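# Randomizing part positions without wrecking your grasps

I love this step! It's the cheapest robustness you'll ever buy for a simulated assembly policy, and the Trerkamel setup makes it easy to try in an afternoon.

You'll want a table, two arms and a handful of small gears in sim.

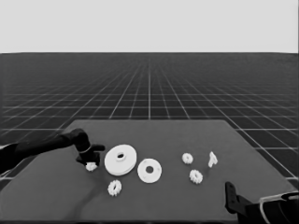
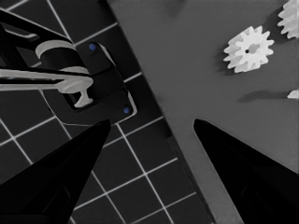
1. **Start from fixed poses.** Train on 40 demos with every part in its home spot. Write the success rate down before you touch anything else.
2. **Jitter position only.** Shift each part by up to 2 cm on the table plane. Leave rotation alone for now (Tudor Sârbu skipped ahead and spent a week chasing the wrong bug).
3. **Reject overlaps.** Resample any layout where two parts touch. Let physics settle for 200 steps, then save the poses.
4. **Add yaw.** Gears repeat every tooth, so a full turn is wasted sampling. One tooth pitch is plenty!
5. **Evaluate on held-out seeds.** Keep the seed list in the repo so Femke and Yasaman can rerun exactly your layouts.

If grasps suddenly fail after step 2, check the wrist view first. Ours was normalized with old statistics, and fixing that brought back almost all of the lost success. Peg insertion comes next, and it uses the same sampler.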